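Section 3. Setting Up a Table Session

This section covers the Bruvance Game Library kit, issue 954, as supplied to the Hiltville branch. Read it before the first session of the day.

3.1 Checking out a game

1. Find the game on the shelf list and write its shelf number on the loan card.
2. Open the box on the counter and compare the contents with the sheet inside the lid.
3. If a part is missing, put a yellow sticker on the lid and choose another game.
4. Hand the box to the players with the rules on top.

Note: Games with shelf number 3151 and above are kept in the back cabinet. Ask Piyumi Kumarasinghe for the key.

3.2 Preparing the table

1. Wipe the table and let it dry.
2. Set out chairs for the number of players on the loan card.
3. For two-player guessing games, place the boards back to back so that neither player can see the other's cards.
4. Raise all the flip-down tiles before play starts.

Caution: Do not force a tile that sticks. The hinge pins are thin and spare ones have to be ordered.

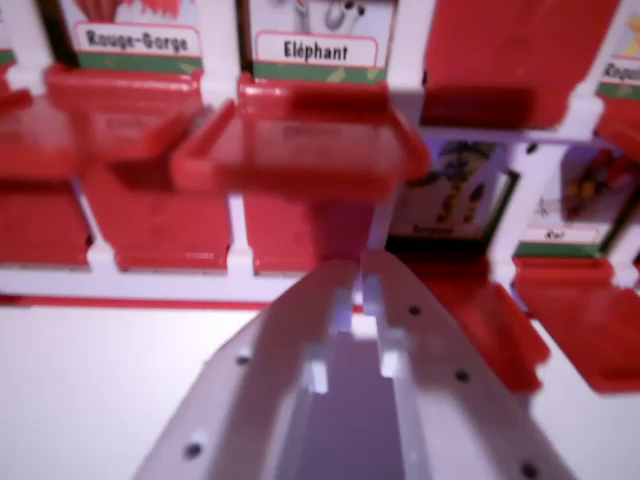
5. Shuffle the loose deck and put it face down between the players.
6. Start the timer if other groups are waiting. The standard turn at a table is one hour.

3.3 Returning a game

1. Check the contents against the sheet again.
2. Put small parts in the zip bag and press out the air.
3. Initial the loan card and file it by shelf number.

Caution: Store boxes flat, no more than three high. Standing them on end splits the corners.

Report damaged boxes to Jahangir Miah. Replacement lids are ordered in August.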